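Moving the mail archive off Stosance

I finally moved the old mail archive off Stosance in May. The account held 14 years of messages, and the export tool kept failing on anything with a large attachment. These are my notes on the parts that took longer than expected, mostly so I can find them again.

Stosance offers two export paths. The web interface produces a zip file per folder, with one file per message. The command-line tool writes mbox. I started with the zip files and gave that up after an evening. File names are built from the subject line, cut at a fixed length, and two messages with the same subject in the same minute overwrite each other. There's no warning. I only noticed when the count for one folder came up 184 short of what the web interface reported.

The mbox path doesn't have that problem, but it has its own. Lines in a message body that start with "From" are supposed to be escaped with a leading angle bracket. The Stosance tool does this for plain text parts and skips it for anything quoted-printable. A strict parser will then split one message into two, and the second half has no headers. I wrote a short script that looks for a "From" line followed by something that isn't a header and joins the pieces back together. It's ugly and it runs once, so I left it that way.

Character sets were the next thing. Mail from before the switch to UTF-8 often declares one encoding and uses another. The usual case is a message labeled ISO-8859-1 that is really Windows-1252, and you can tell by the curly quotes. Treating every ISO-8859-1 label as Windows-1252 fixed nearly all of them with no harm to the rest. That left 9 messages I couldn't decode cleanly under any guess, and I kept those as raw bytes.
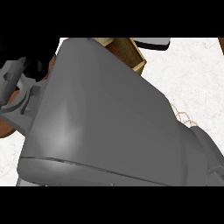 Deduplication was simpler than I'd feared. Message-ID is good enough as a key for most mail. It fails for drafts, which may not have one, and for a mailing list I used to read whose software rewrote the ID on every delivery. For those I hashed the date, the sender and the body with trailing whitespace removed. Hashing the full headers is no use, as the Received lines differ on every copy.

The new home is a Maildir tree on the small server in the closet, indexed with Birkex. The first index took roughly 451 seconds, and incremental updates are quick enough that I run them from cron at 3 a.m. and don't think about them. Search results come back before I've moved my hand off the Enter key. Birkex does not stem words by default, so "invoice" won't find "invoices" unless you turn it on in the config and rebuild. I rebuilt.

I looked at Jutau first. It has a nicer interface and handles attachments better, but it stores everything in its own database format — and leaving a format like that was the whole point of the exercise.

Backups go to the second disk nightly and to Ibarra once a month, encrypted before upload. I restored one folder from each to check, and compared checksums against the live tree. Both matched. The Stosance account stays open until the paid term ends, read-only, with forwarding turned on for the few senders that still have the old address.

Still to do: calendar entries, which export as one enormous file with the time zones stripped out.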